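Geography fieldwork report: do people in Nolutbridge still walk to the shops?

Submitted Aug 30, 2021

I picked this topic because my gran moans about the shops in Nolutbridge all the time, and I wanted to see if she had a point. She says everyone drives now, even people who live two streets away. I thought it would be easy to test. It was not that easy!

My plan was to stand near the Narix supermarket and ask people how they'd got there. I did this on five mornings in July, always before lunch, with a clipboard and a pen that kept drying up (I bought a pack of pencils after the first morning). I wanted 100 answers and I got them, but only just – the last few came from the bus queue, so they may have tipped things a bit towards people without cars.

The questions were short. How did you get here, how long did it take, and would you come another way if you could? I had a fourth one about how much people spent, but they hated it, so I dropped it.

Most people had driven, so gran wins that one. What surprised me was the reason. I'd guessed it would be the weather or heavy bags, and bags did come up a lot, but loads of people said they were on their way somewhere else, usually Brivov or the Unnithan estate, and just stopped off. They weren't making a trip to the shops at all, really. The longest walk anyone told me about was 12 minutes, by a man with a very small dog.

I also counted the steps from gran's front door to the shop, which came to 868. She says it feels like more.

If I did it again I'd go in the evening too, when people are coming home from work. I'd also ask their age group, because I think older people were more likely to stop and talk to me and my results lean that way. My tally sheets are in the appendix, along with the crossed-out question.
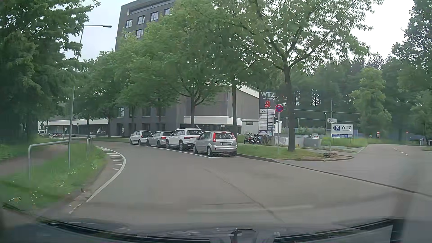
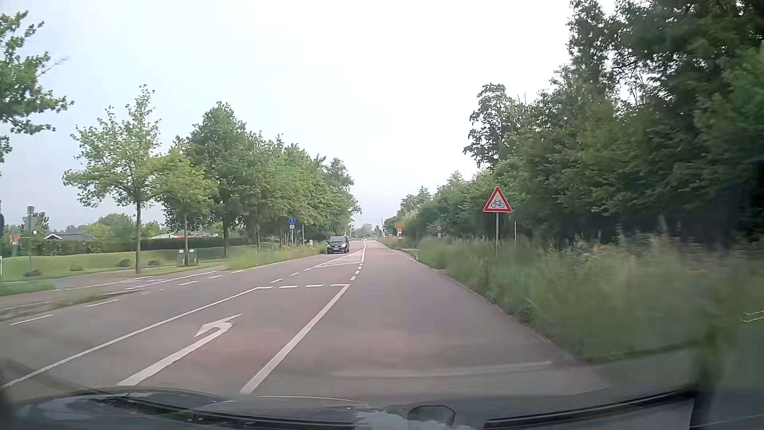
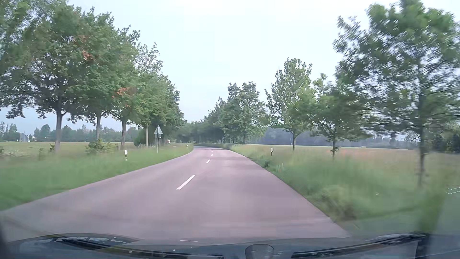 Fig. 3. Three stretches of road: parked cars (first), a left-turn lane (second) and a bend by the trees (third).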